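Sensory Panelist, Dried Herbs and Spices (part-time)
Kesari Ingredients, Product Evaluation Department
Posted 19 Dec 2018
Reference: 836

Kesari Ingredients buys, cleans, grades and packs dried culinary herbs and whole spices for food manufacturers. The Product Evaluation Department is adding members to its descriptive panel. The panel scores incoming lots of thyme, oregano, marjoram, sage, cumin and coriander seed against written reference standards. Scores are used to accept or reject a lot and to set blend ratios.

The position is part-time and paid by the session. Training starts in March. Panelists who complete training are placed on the regular schedule.

Duties

Evaluate dry samples for aroma intensity, mustiness, hay notes and off-odors.
Evaluate infusions and plain carriers (unsalted broth, cooked white rice, skim milk) for flavor, bitterness, astringency and aftertaste.
Record scores on a line scale without discussion until the lead releases the set.
Take part in term-setting sessions when a new herb is added to the program.
Repeat blind duplicates as assigned. Repeatability is tracked for each panelist and reviewed with the panelist in private.

Sessions last 2 hours, including breaks between sets. Panelists attend up to five sessions per week. Mornings only. Sample order is randomized, and samples carry three-digit codes.
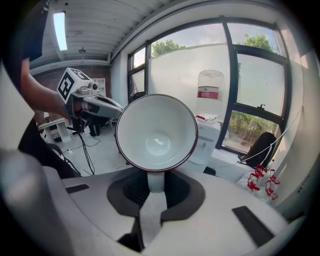

Infusions are made with filtered water and strained before serving. Ground samples are sifted to a uniform particle size on the morning of the session, and whole seed is cracked immediately before evaluation. Panelists rinse with water and eat a plain cracker between samples. Expectoration is allowed and is the usual practice for clove, bay and hot pepper.

Requirements

Age 18 or older.
Able to identify the four basic tastes used in screening (sweet, sour, salty, bitter) at low concentration.
No allergy or intolerance to celery, mustard, sesame, milk or wheat. These are handled in the same building.
Non-smoker.
Able to read and write English well enough to use the score sheets.
Available for the full training period. Missed training sessions cannot be made up.

Previous panel work is useful but not required. Cooks, bakers and tea graders have done well in screening. Formal culinary training has no effect on selection.

On session days panelists do not wear perfume, aftershave or scented lotion, and do not eat, drink coffee or chew gum in the hour before the start time. A panelist with a head cold should call in and will be excused without penalty.

Selection

Screening has two parts. The first is a written form covering health, diet and availability. The second is a taste and smell test at the Gatetti Street site, with triangle tests on oregano and marjoram, a ranking test for bitterness, and a short odor description exercise. Applicants are told the result by mail. Screening results are not shared outside the department.

How to apply

Send the completed form to Anathi Khumalo, Panel Coordinator, Product Evaluation Department, and quote the reference number above. Forms are available at the front desk or by mail on request. Technical questions about the method should go to Ákos Kocsis, Sensory Lead.

Current Kesari employees may apply with the written consent of their supervisor. Employees in purchasing and lot grading are not eligible.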